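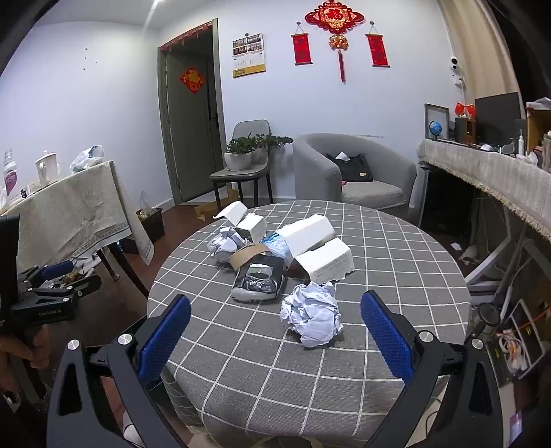
Open afternoon at Ondham, 22/05/2019

I finally got over to see the Ondham folks and their software, and I came home with four pages of notes, mostly arrows. Subira Makori ran the tour and started us on Retell, the tool that takes a recording from the hand-held grippers and cuts it into steps. I'd expected something fancy, but it's a timeline with colored bars! You drag the edges when it gets a grasp wrong, and it gets plenty wrong with soft stuff. Crumpled paper and plastic bags are the worst, according to Arnout Verstraete, and a table with a pile of packaging on it is pretty much his test of choice.

Posier was my favorite part. It works out where the gripper was at each moment from video alone, and a plain wall or a grid tablecloth can throw it off (every square looks like the next one). They had 486 recordings in the queue and 19 flagged for drift. Wafula Swai opened one and we watched the path jump sideways by exactly one square - lots of groaning in the room. His fix is to lean on whatever else is around, like furniture, a doorway or things hanging on the wall.

I asked about planning and got a shorter answer. Kinyua, the planner, is on version 2 and still slow when objects overlap. Keegan Ellery wants it replanning mid-grasp by June. We'll see!

Parking is terrible, by the way - use the lot behind the bakery.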